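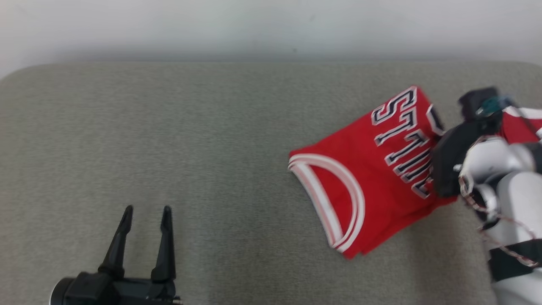 Tredance opens registration for Vamine, a home course in folding sports clothes

MASTETTI, June. Tredance, the small company for household courses, today opens the registration for Vamine, a new course that teaches families how to fold and store sports clothes at home. The course is made for people who have a child or an adult in a team, and who find the jerseys again on the sofa every evening.

Vamine has two parts. The first part is about shirts with wide neck openings and no sleeves, such as basketball jerseys. The second part is about shorts, socks and training jackets. Each part can be followed alone, but we recommend to begin with the jerseys, as most of our customers ask for help with these.

"A basketball jersey has very little shoulder and a lot of neck, so the usual way to fold a T-shirt does not work so well," says Henrik Fröhlich, founder of Tredance. "When I started to teach folding, I always brought cotton shirts. Then the parents came to me after the class with a bag full of jerseys and asked: and what do I do with this one?"
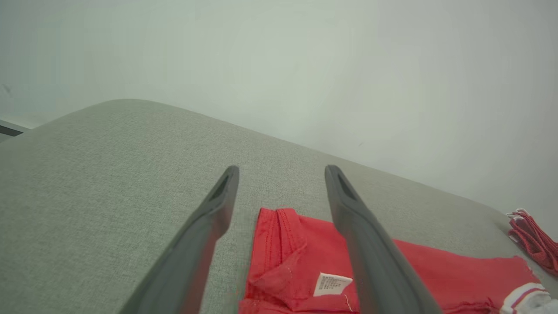
The method uses a padded surface with a woven cover, for example an ottoman or a wide bench. In our experience a slippery jersey stays better in its place on fabric than on a polished table. The participant smooths the jersey with the flat hand from the collar down, brings the sides to the middle, and folds from the hem up. The result is a compact piece that fits in a drawer or in a sports bag. Large letters and numbers should stay on the outside whenever the size of the jersey allows it, so they do not get a hard crease and the owner can find the right shirt quickly.

Care labels are also a subject of the course. Participants learn to read the label before they decide about washing and ironing, and to use the label in the collar as a quick sign for which side is the back. 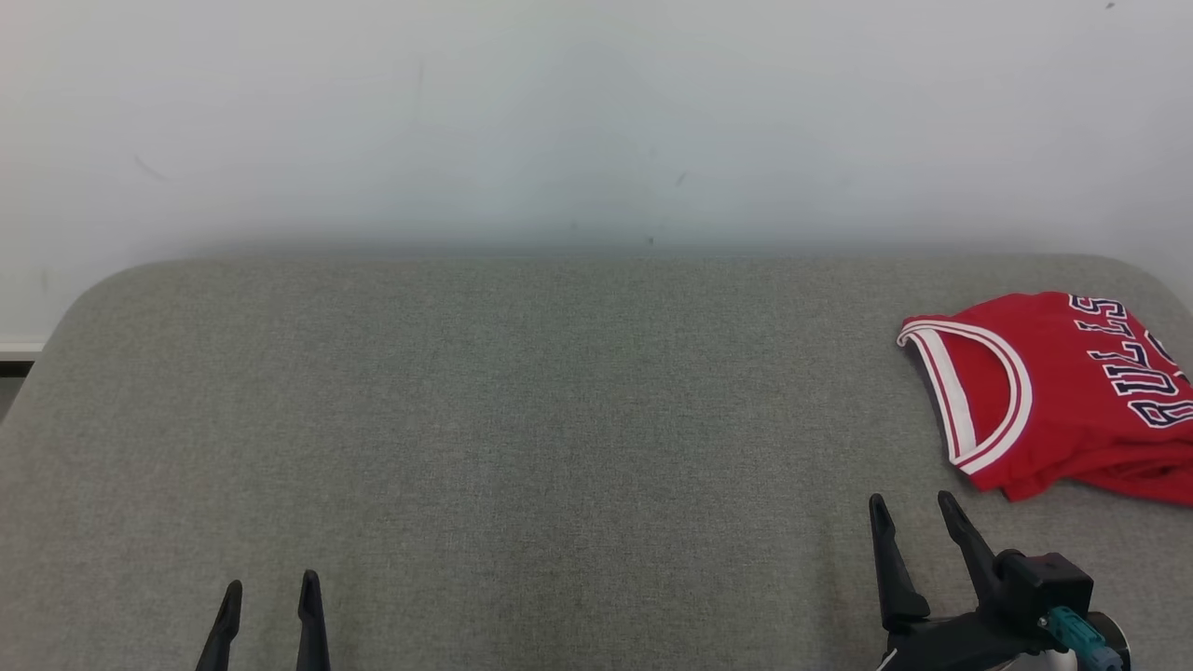
Red basketball-style jersey on a gray upholstered surface.

The course has 17 short lessons, which can be taken in any order after the introduction. No special equipment is needed. A flat place at home and a few pieces of clothing are enough. For participants who prefer to learn in a group, Tredance will also hold practice evenings in its rooms in Mastetti. The rooms are kept very plain on purpose, with light walls and few things around, and the number of places is limited.

The written material was prepared together with Heitmann, a store for home textiles, which will also have the printed folding guide at its counter from June.

"We do not want that people feel bad about their laundry," says Fröhlich. "If the jerseys are in the drawer before the next game, I am already satisfied."

Registration is open now at the Tredance office and at the Heitmann store. Members of the press who wish to visit a practice evening are asked to contact the Tredance office in advance.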